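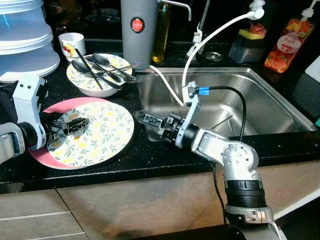

Sealing Stone Counters: Intervals and Method

Most complaints about dull or stained granite reach us in January, after a month of heavy kitchen use. The cause is usually a worn sealer. Granite is dense but porous, and oil or wine left standing on unprotected stone can work into the pores and leave a dark mark.

When to reseal

Put a spoonful of water on the stone near the sink and leave it for ten minutes. If it still beads, the sealer is sound. If the stone darkens under it, reseal. Test a second spot by the stove, as wear is seldom even. Dark and speckled stones hide a failed sealer well, so check after the water is wiped away and look across the surface at a low angle.

Products compared

The Olta workshop tested two impregnating sealers on offcuts of the same slab over 90 days. Olive oil was applied weekly and wiped off after an hour. Urio, a solvent-based product, showed no darkening at the end of the period. Plindico, which is water-based, showed a faint ring on one offcut from day 44. Plindico has far less odor and may still be the better choice in a small kitchen with poor airflow. Neither product protects against etching on marble or limestone – that is an acid reaction at the surface, and no impregnating sealer stops it.

Application

Wash the counter with dish soap and water, rinse, and let it dry overnight. Mask the rim of the sink, as dried sealer is hard to remove from steel. Apply a thin, even coat with a lint-free cloth. Wait the time given on the can, then buff off all residue before it dries. A sticky film means too much was left behind; a little fresh sealer on a cloth will soften it for removal. Keep the surface dry for 24 hours.

Daily care

Use a pH-neutral cleaner. Vinegar, lemon and bleach shorten the life of most sealers.

Stock note

Urio is back on the shelf at the Flukow store in the one-quart can. Plindico is due later in the month. The full test sheet is available at the counter under reference 247.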